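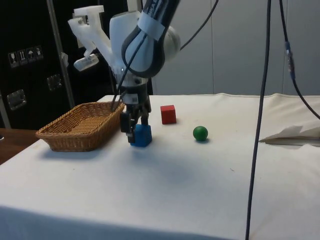

Cendbridge Toy Library Club

The short shelf

Words: Yogesh Solanki
Jun 12, 2020

Four things on a tablecloth. A basket, a blue cube, a red cube, a green ball. Noelia Collado reckons you could run a whole winter of rainy mornings on that lot and she may be right, I've got two under five and we've had a lot of rain.

The club has 2,314 items on its books. Puzzles, ride-ons, a marble run with most of its marbles. Collado has been through the borrowing cards going back to the old hall and the plain stuff goes out most. Blocks. Balls. Anything that holds other things. The talking farmyard? Went out twice, came back early both times.

So the short shelf. Pick a few bits, one colour each, add something to put them in, send it home in a calico bag. Bags went out first to families in Morberg, then everyone wanted one.

"People ask for the instructions," says Collado. "There's a card. It says tip it out."

The basket matters more than you'd think. Woven, shallow, a rectangle with the corners rounded off. Low sides so a toddler can see in and get a hand over the edge. Vikas Rana, who mends for the club, won't have plastic tubs. They crack, he says, and they're loud on floorboards. Wicker you can fix with a bit of soaked cane and a peg. He's got a biscuit tin of offcuts and a waiting list.

Cubes next. The blue one has a few small marks on its front and Rana's left them alone. He sands splinters, not history. Paint gets redone in July when the library shuts for stocktake, and he'd like some help with that if you're handy wiht a brush.

Then the ball, which is small and glossy and will end up under the couch. Size is the thing to check. If the kid still mouths everything, leave the ball out and ask at the desk for a big soft one instead.

Use a light cloth underneath. An old white tablecloth is ideal, wrinkles and all. Colours stand out on it, and at pack up you can see what's still to go in the basket.

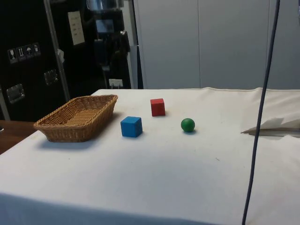 What to do with it

Nothing, first. Put it down, go make a cuppa. Macarena Olivares has run the Kashyap Street playgroup for years and says most grown-ups jump in too early. Give it five minutes.

After that, fetch games. Blue in the basket. Red in the basket. Swap who's boss. Older ones like it with eyes shut, feeling for corners. My eldest just stacks, red on blue, then the ball on top, then furious.

Borrowing is 2 weeks, bags are wiped down between homes. Ring the desk to book.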